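Lençol redondo Ostberg para cama circular
Referência 2663
Marca: Ostberg
Disponibilidade: em stock

O lençol Ostberg foi feito para colchões redondos, que continuam a ser difíceis de vestir com roupa de cama de medida corrente. A versão desta página é a de baixo, com elástico a toda a volta. O lençol de cima e as fronhas vendem-se em separado, na coleção Tilivdale.

O tecido é percal de algodão penteado. É fresco ao toque, pouco elástico e fica mais macio depois das primeiras lavagens. Nos modelos estampados, o desenho é aplicado antes do corte, pelo que a posição dos motivos varia de peça para peça. Não aceitamos devoluções por esse motivo.
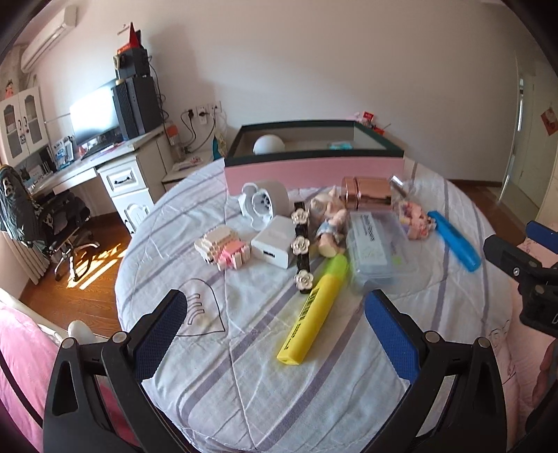 Antes de encomendar, meça o colchão de um lado ao outro, passando pelo centro, e depois a altura, incluindo o sobrecolchão se o usar. Um colchão antigo pode ter perdido a forma, por isso convém medir em dois sentidos e escolher pela medida maior. O elástico absorve pequenas diferenças. Para alturas fora do normal fazemos por encomenda, com prazo de 18 dias úteis e sem possibilidade de troca.

Características
Composição: 100% algodão
Acabamento: bainha com elástico embutido
Altura máxima do colchão: 30 cm
Lavagem: até 60 graus
Secagem na máquina: temperatura baixa
Ferro: médio, do avesso nos modelos estampados
Conteúdo da embalagem: 1 lençol de baixo

Na primeira lavagem use água fria e lave a peça sozinha. O algodão encolhe um pouco e a medida indicada na etiqueta já conta com isso. Não use lixívia. As nódoas de tinta ou de marcador devem ser tratadas logo, com álcool e um pano branco, de fora para dentro, testando primeiro junto à bainha.

Para dobrar, junte o elástico no centro, faça um meio círculo e enrole. Ocupa menos espaço na gaveta e marca menos vincos.

Produtos relacionados
Resguardo impermeável redondo Lapointe
Edredão circular Brundimico, meia estação
Fronhas Tilivdale, conjunto de 2

Opinião de cliente
Cristóvão Bragança, 22 Jun 2026
Assenta bem e não salta dos lados durante a noite. Custou um pouco a pôr da primeira vez. A cor é ligeiramente mais clara do que eu esperava. Quatro estrelas.

Envios para Portugal continental e ilhas. As encomendas por medida ficam suspensas em agosto.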